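机器人的手，到底哪一只好用？

栏目：拆开看看
适合年龄：九岁以上，以及陪着读的大人

你现在用一只手翻页或者滑屏幕，另一只手大概在抠桌子边，要不就是在摸饼干。手这个东西就是这样，长在身上，太好用了，所以从来不会有人夸它。

可是要给机器人装一只手，麻烦就来了。工程师先得回答一个听上去很傻的问题：要几根手指？

五根，跟人一样，不就行了吗？

行是行，只是五根手指意味着一大堆小关节，每个关节都要有东西去拉它、推它，还要有电线钻来钻去。人手里的骨头有二十七块，肌肉有一部分住在前臂里，靠长长的筋拉着手指动。你把手掌朝上放在桌上，动动手指，再看看手腕内侧，那里会有东西一跳一跳的，那就是筋在上班。要把这一整套搬进一只金属手里，做得出来，就是很贵，很爱坏，修起来让人想回家。

于是很多实验室干脆退后一步，用两根手指。

两根手指，能干什么？

请做一个实验。把你的中指、无名指和小指收起来，只用大拇指和食指过一个小时。不许耍赖。

你会发现，拿铅笔可以，拿杯子有点悬，翻书可以，开门把手可以，系鞋带基本等于受刑。拧瓶盖的时候你会非常想念另外三根手指，它们平时不声不响，原来干了那么多活。

两指夹爪过的就是这种日子。“夹爪”是工程师给机器人的手起的名字，英文叫 gripper。它只会两个动作，张开，合上。听起来像一只没什么志向的螃蟹。可是只要手腕会转，胳膊会伸，张开和合上就能凑出许多本事：捡、放、推、拉、捏住一角提起来。

在奥克索普（Orkthorpe）有一间小小的工作室，里面的人专门比较各种夹爪。带头的叫霍拉丘·吉策（Horațiu Ghiță），他的名字里有几个带小尾巴和小帽子的字母，快递单上从来没有写对过。跟他搭档的是徐钟大（Jong-dae Seo），负责胳膊和摄像头。他们把要试的东西排成一队，让每只夹爪轮流去抓，抓完了换下一只，很像学校里排队打疫苗，只是没有人哭。

第一关：硬东西

木块是最客气的考题。它不变形，不打滑，六个面都平平的，你从哪边夹它都没意见。几乎所有夹爪都能过这一关，所以这一关没什么看头，做它主要是为了让大家心情好。

第二关：滑东西

肥皂，玻璃珠，洗过的苹果。这时候手指表面长什么样就要紧了。光溜溜的手指碰上光溜溜的东西，结果就是东西飞到柜子底下。

看看你自己的指尖，上面有一圈圈细细的纹路。再看看你的鞋底，也有一道道沟。夹爪的手指也常常做成这样，一条一条凸起来，像搓衣板（没见过搓衣板的话，去问外婆）。凸起的地方能咬住东西，凹下去的地方给布料、灰尘和水留一点去处。

吉策有一阵子很喜欢光面的手指，觉得好看。后来他在柜子底下趴了一个下午找玻璃珠，出来以后就改主意了。

第三关：软东西

从这里开始，机器人的日子不好过了。

一块木头，你推它左边，它右边也跟着走，很讲道理。一件衣服可不讲这个。你提起一个角，剩下的部分想垂就垂，想皱就皱，袖子还会自己钻到下面去。同一件衣服扔在桌上二十次，就有二十种皱法，没有一次是重样的。人看一眼就知道“这是领子，那是袖口”，机器得从一堆弯弯曲曲的颜色里慢慢猜。

所以叠衣服这件事，大人嫌烦，机器人嫌难。（你嫌哪一样，请自己填。）

夹布还有一个讲究。布平摊在桌上的时候，没有厚厚的边可以夹。手指要贴着桌面下去，先把布往中间挤出一道小褶子，再捏住这道褶子。你可以拿一条毛巾来试：两根手指直直地戳下去，再慢慢合拢，毛巾会在中间拱起来，这时候捏住它。手指太高，捏到的是空气。手指太低，就会去戳桌子，桌子不怕，手指怕。

手指后面站着谁？

有的夹爪，手指是硬邦邦的一整块。有的在接触东西的那一面装上垫子，后面再用另一块零件撑住它。软的部分负责讨好物品，硬的部分负责使劲。

软硬怎么配，要一组一组地试。太软，捏住了也提不动，手指自己先弯了，像煮过头的面条。太硬，一捏鸡蛋，今天的午饭就有着落了。徐钟大的笔记本上有一页专门记鸡蛋，上面沾着什么，请不要问。

他们试过的手指里，最后留下三种继续比：一种短而硬，一种长而软，还有一种不上不下，哪样都马马虎虎。大家本来最看不起第三种。到了要换着抓木块、毛巾和勺子的时候，它的麻烦偏偏最少。短而硬的那种对付毛巾很不耐烦，长而软的那种拿勺子会点头，一下一下的，像在打瞌睡。

机器人怎么学会用手？

手造好了，还得会用。你小时候学拿勺子，也是先把粥糊在脸上，糊了很久，才找到嘴。

教机器人有好几种办法。

一种办法是写规矩：手往下走多少，往左走多少，合拢，抬起来。木块老老实实待在原地时，这办法好使。要是有人把木块挪了一点点，机器人就会十分认真地抓起一把空气，放进盒子里，然后报告任务完成。

一种办法是遥控：人操纵一台机器，另一台机器跟着动，把动作记下来。好处是记下来的就是机器人自己的动作。坏处是人要隔着机器使劲，慢，而且别扭，好比戴着棉手套弹钢琴。

还有一种办法，是让人直接拿着一只夹爪去干活。夹爪上装着摄像头，人的手握着它，去抓、去捏、去叠，摄像头一路看着。这样记下来的画面，跟夹爪装到机器胳膊上以后看到的差不多。机器人看得够多，就有机会学到：原来看见布在这个位置时，手应该往那边去。

有一类手持夹爪就叫 UMI，这三个字母是英文 Universal Manipulation Interface 的缩写，意思是“通用操作接口”。名字很长很神气，东西倒是可以拎着走。

从夹爪的眼睛往外看

摄像头装在手上，看到的世界跟我们平时看到的很不一样。你可以把一只眼睛闭上，把拳头放在另一只眼睛旁边，伸出两根手指，然后去看桌上的橡皮。是不是满眼都是手指？夹爪每天上班看到的就是这个。

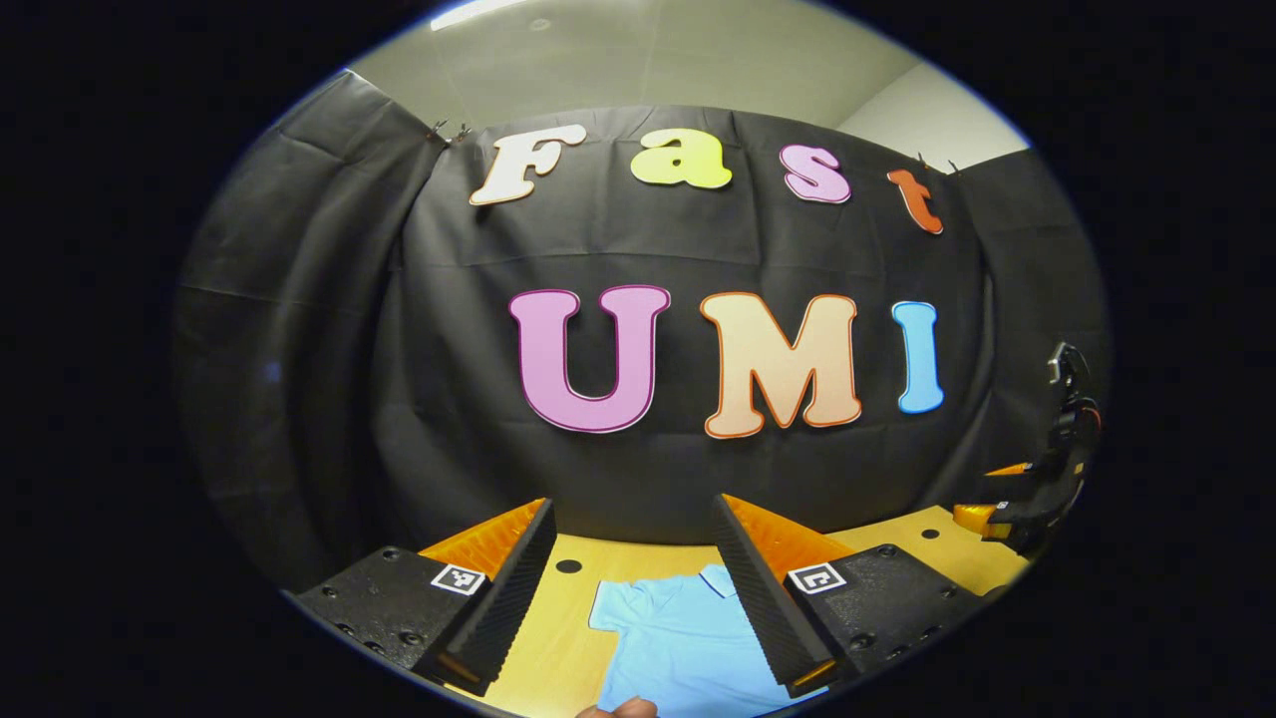 夹爪看到的桌子：两根手指中间，是一件浅蓝色的翻领短衫。

先说那个弯。桌面是弯的，幕布往两边鼓，四周还有一圈黑。桌子没有生病。拍得特别宽的镜头，要把很大一片地方塞进一张小小的画面里，靠边的东西只好挤一挤，弯一弯腰。有一个笨办法可以看到差不多的样子：拿一把亮亮的不锈钢汤勺，看勺子背面。你的鼻子会变得很重要，耳朵会退到远处去。

为什么偏要用这么弯的镜头呢？手离东西很近，普通镜头凑得那么近，可能只看得到一小块布，连桌子在哪里都不知道。宽镜头能同时看到手指、衣服和后面的字。有了这些不动的东西当路标，电脑就比较容易算出手是怎么移动的。你坐火车时也会这样：盯着窗外的树，就知道自己在往前走。

再看手指。两根手指朝上，搭出一个V字，朝里的那一面黑黑的，带着一道道棱，背后有橙色的零件。刚才说过的搓衣板，在这里碰上了。

手指下面的两块黑板子上，各有一个黑白小方块，花样互不相同。这种小方块叫“标记”，像是给电脑看的名牌。人认人看脸，电脑认夹爪，看方块又快又省事。左边一个，右边一个，电脑量一量两个方块隔得多远，就知道手指张开了多少。如果两个方块长得一模一样，电脑就容易分不清左右，跟你早上穿袜子时差不多。（袜子不分左右，所以你没事。电脑有事。）

桌子右边还立着一只带关节的机器胳膊，也是黑色的，夹着几处橙色。手里拿的和胳膊上装的，各有各的脾气，这正是下面要讲的。

手里拿的，和胳膊上装的

同样是两根手指，拿在人手里和装在胳膊上，差别可不小。

人拿着夹爪的时候，手腕会偷偷帮忙。衣服往左滑了一点，你的手早就跟过去了，你自己都没觉得。胳膊没有这么机灵，你给它几个关节，它就只有几个关节可以转，有的姿势它怎么扭都扭不到。所以徐钟大给拿夹爪的人立了两条规矩：不许动得太快，不许把手扭成麻花。第二条是看过吉策示范以后加上去的。

反过来，胳膊也有比人强的地方。它不会走神，不会一边叠衣服一边想晚饭，也不会叠到一半说腿麻了。

那么到底谁赢了？

这是小朋友最爱问的，大人最不爱答的。工作室的门上贴过一张表，想给每只夹爪打一个总分。贴了几天就撕掉了，原因很简单：抓玻璃珠的冠军叠毛巾垫底，叠毛巾的冠军拿不住勺子，把这些分数加起来，得到一个谁都不像的数。

后来他们换了一张表，横着写物品，竖着写夹爪，格子里只画圆圈、三角和叉。想知道哪只手好用，先得说你要抓什么。再问就是这句话。

在家也能开一个夹爪考场

需要的东西：一把厨房夹子（先问过大人），两根橡皮筋，一块海绵，一点胶带，还有几样考题。考题可以是一块积木、一只袜子、一颗葡萄、一枚硬币和一件旧T恤。

先用光光的夹子把考题一样一样夹起来，放进碗里。夹得住画圆圈，夹半天才夹住画三角，夹不住画叉。

然后在夹子的两个尖上各绕一根橡皮筋，再考一遍。

再然后，拆掉橡皮筋，换上海绵，用胶带固定好，再考一遍。

注意几件事。每次考题放的位置要一样，不然你比的就是运气。夹子要由同一个人来拿，要是弟弟上一轮、妈妈下一轮，你比的就是弟弟和妈妈。硬币平放在桌上会特别难，这不怪你，它对机器人也一样不客气。葡萄如果破了，请在表上如实记录，然后吃掉证据。

最后考T恤。不用叠得漂亮，只要能用夹子捏住领子，把它提起来，再平平地放回桌上就算过关。放回去的时候多半会皱成一团，那就再来。

几个词，留着跟大人显摆

夹爪：机器人的手，常见的是两根手指，本领是张开和合上。

标记：贴在东西上的黑白方块，给电脑认位置用的。

示范：人先做一遍，机器在旁边学。你第一次看大人剥橙子也是这样。

关节：能弯能转的地方。你有很多，机器胳膊少一些，门只有铰链那一种，也过得挺好。

下一期拆开看看：电梯怎么知道你在几楼。如果你家的夹爪考场出了冠军，把表格画下来寄给我们，有葡萄汁的也收。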